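三月の鍵

一

フィドステッドの駅で降りたのは、ドゥイエンのほかに二人だけだった。二人とも迎えの車に乗り込み、すぐにいなくなった。バスは出たばかりで、次まで五十分ある。待合室の自動販売機は故障中の紙が貼ってあり、その紙も日に焼けて黄色くなっていた。

歩くことにした。川沿いの道は一本しかなく、迷いようがない。十一年前にも同じ道を歩いた。そのときは父が前を歩いていて、荷物を持つと言ってもきかなかった。

ドゥイエン・クックは三十四歳で、町の名前を書類の上でだけ何度も見てきた。父の部屋の家賃、電気代、管理費の通知。父が二月に死んでから、それらの宛名は少しずつ彼女の名前に変わった。三月末までに部屋を空ければ、敷金のうち1,255ユーロが戻る。大家のマレード・ヘガティからの手紙にはそう書いてあった。端数の五がどこから出たのか、手紙には説明がなかった。

橋のたもとに食堂があった。看板には「キエウ」とある。父が電話でよく口にした店だった。中に入ると、油と八角のにおいがした。奥から出てきた男が彼女の顔を見て、しばらく黙っていた。

「クックさんの娘さんだね」

「はい」

「ロイ・ブイです。座って」

注文を聞かずに、男は麺を出した。もやしが別の皿に山になっていた。父はもやしを食べなかったはずだが、そのことは言わなかった。麺は少し伸びていて、つゆは濃かった。彼女は全部食べた。

払おうとすると、ロイは首を振った。

「お父さんから預かっている分がある」

「預かっている分?」

「先に百払って、食べるたびに引いていく。いつもそうしていた。まだ残りがある」

彼はレジの下から帳面を出して見せた。父の名前の頁に、日付と金額が縦に並んでいた。最後の行は一月の終わりで、その下は白かった。残高は五杯分ほどになる。

「返してもらうことは」

「現金で返してもいい。食べてもいい」

ドゥイエンは少し考えて、では明日も来ます、と言った。ロイは今日の日付を書き、金額を引いた。

二

父の部屋は三階だった。マレード・ヘガティは一階に住んでいて、呼び鈴を押すとすぐに出てきた。背の高い、七十くらいの女で、片手に鍵の束を持っていた。

「暖房は入れておいたわ。窓は開けないで。閉まらなくなるから」

階段の途中で一度休んだ。マレードは手すりに寄りかかり、踊り場の壁を見ていた。

「お父さん、ここで必ず立ち止まったの。私が休みたいのを知っていたのね。自分が疲れたような顔をして」

ドゥイエンは返事をしなかった。父がそういうことをする人だとは思わなかった。家ではいつも先に行ってしまう人だった。

部屋は片づいていた。寝台、箪笥、椅子が一脚。台所の棚には茶の缶と塩と米があった。米の袋は口を洗濯ばさみで留めてあった。窓際に植木鉢がひとつあり、土が湿っている。

「水は私がやっていたの」とマレードは言った。「何の木かは知らない」

「私も知りません」

マレードが下りていったあと、ドゥイエンは箪笥の引き出しを上から順に開けた。一番上に下着、二番目にシャツ、三番目に書類。シャツはどれも襟のところが薄くなっていた。書類は年ごとに輪ゴムで束ねてあり、古いゴムは触ると切れた。

四番目の引き出しには鍵がかかっていた。

鍵を探した。茶の缶の中、米の袋の底、寝台の下、外套のポケット。外套からは切符の半券と、飴の包み紙が出てきた。九時まで探して、やめた。ねじ回しがあればこじ開けられそうだったが、家具は大家のものだ。傷をつければ敷金から引かれるだろう。

夜、弟に電話をした。弟は町に来られなかった。三番目の子が生まれたばかりだった。

「鍵のかかった引き出しがある」

「何が入ってるんだ」

「だから、鍵がかかってる」

「父さんは家でもそうだった。ほら、ウィリーの時計」

ウィリーというのは二人が子どものころに飼っていた犬で、父はその犬の首輪と、止まった腕時計を一緒に箱に入れて鍵をかけていた。なぜ時計が犬のものになっていたのかは、二人とも覚えていない。

三

翌朝、役所で書類を出した。窓口の職員は親切だったが、判を押す欄を一度間違え、最初から書き直しになった。待っているあいだ、ドゥイエンは壁の掲示を読んだ。狂犬病の予防接種、図書館の時間変更、編み物の会。

昼はキエウへ行った。ロイは帳面に日付を書き、それから言った。

「ギアには会ったか」

「どなたですか」

「ギア・フア。お父さんと一緒に仕事をしていた。ジルトデンの事務所にいる」

父は十年前に定年になったはずだった。そう言うと、ロイは布巾を畳みながら、仕事は仕事だ、と言った。

ジルトデンは橋を渡った先の二階建てで、一階は自転車屋だった。外階段を上がると、戸は開いていた。若い男が立ち上がり、手をズボンで拭いてから差し出した。

「ギアです。すみません、来るとわかっていれば、お茶を」

「お構いなく」

事務所では、古い手紙を読んで打ち直す仕事をしていた。この土地に移ってきた人たちが故郷と交わした手紙で、家族から預かり、字を起こし、検索できる形にして返す。父は字を読む係だった。崩れた字や、方言や、湿気でにじんだところを、声に出して読む。ギアがそれを打つ。週に二日、五年続いたという。

「一通で90分かかることもありました。お父さんは一字でもわからないと先へ進まないので」

「家では、手紙なんか書きませんでした」

「そうですか」

ギアはそれ以上言わなかった。下の自転車屋で、誰かが車輪を回している音がした。

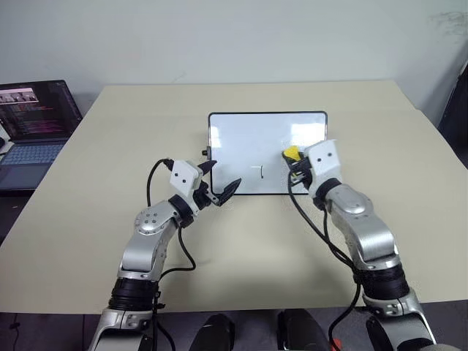
四

帰りがけに、ギアは封筒をひとつ渡した。中には小さな鍵が入っていた。

「一月に預かりました。娘が来たら渡すようにと。来なかったら捨てろと言われていました」

「いつまで待つつもりだったんですか」

「決めていませんでした」

ドゥイエンは礼を言い、階段を下りた。橋の上で一度立ち止まり、封筒の中をもう一度見た。鍵のほかには何もなかった。手紙のようなものを、少しは考えていたのだと思う。

部屋に戻り、外套を着たまま四番目の引き出しを開けた。入っていたのは紙の束だった。表に「ティン・ヴォーの手紙」と父の字で書いてある。知らない名前だった。

束は厚く、薄い便箋に青いインクで書かれた手紙の写しだった。父が手で写したものらしい。ところどころ字が抜けて、四角い枠だけが書いてある。枠の横に鉛筆で候補が二つ三つ並び、線で消され、また書かれていた。

ティン・ヴォーは船の機関士で、妻に宛てて書いていた。港の名前、缶詰の値段、同室の男のいびき。子どもの歯は抜けたか。屋根は直したか。返事が来ないが、住所は合っているか。

彼女は寝台に座って読んだ。途中で暗くなり、電気をつけた。父の字は母への書き置きの字と同じだった。牛乳、八時、遅くなる。その字で、知らない男が妻に、おまえの髪のにおいを忘れそうで困る、と書いている。ドゥイエンは次の行を二度読んだ。次の行は天気のことだった。

最後の一通だけ、枠がひとつ残っていた。候補はなかった。

「今年の米はよくできたそうだが、□□が心配だ」

二文字だった。彼女は父の書類の束から、同じくらい古い便箋を探したが、もとの手紙はなかった。家族に返したのだろう。

五

三日目に荷物をまとめた。シャツは袋に入れ、茶の缶は弟に送ることにした。植木鉢はマレードが引き取った。

「枯れたら知らせるわ」

「枯れなくても知らせてください」

マレードは引き出しを一段ずつ開け、空なのを確かめて、四段目の鍵は、と聞いた。ドゥイエンは封筒から出して渡した。マレードはそれを束に通そうとしたが、輪が固くて、爪では開かなかった。二人で代わる代わるやって、最後はドゥイエンが台所の匙の柄を差し込んだ。

駅へ行く前にジルトデンに寄った。ギアはおらず、戸も閉まっていたので、下の自転車屋に紙の束を預けた。いったん渡してから、やはり返してもらい、最後の一通だけ抜いた。自転車屋の主人は何も聞かなかった。

キエウの残りは三杯になっていた。ロイは帳面を見せ、どうする、と言った。

「そのままにしておいてください」

「期限はないよ」

「弟が来るかもしれません。もやしは食べません」

ロイは父の名前の下に、弟の名前を聞いて書き足した。

汽車は四分遅れて来た。ドゥイエンは窓側に座り、便箋を膝に広げた。米のあとに心配になるもの。雨、と思ったが、一文字では足りない。値段、と書いてみた。借金、と書いて、消した。川が見えなくなるころ、向かいの席に老人が座り、鉛筆が床に落ちたのを拾ってくれた。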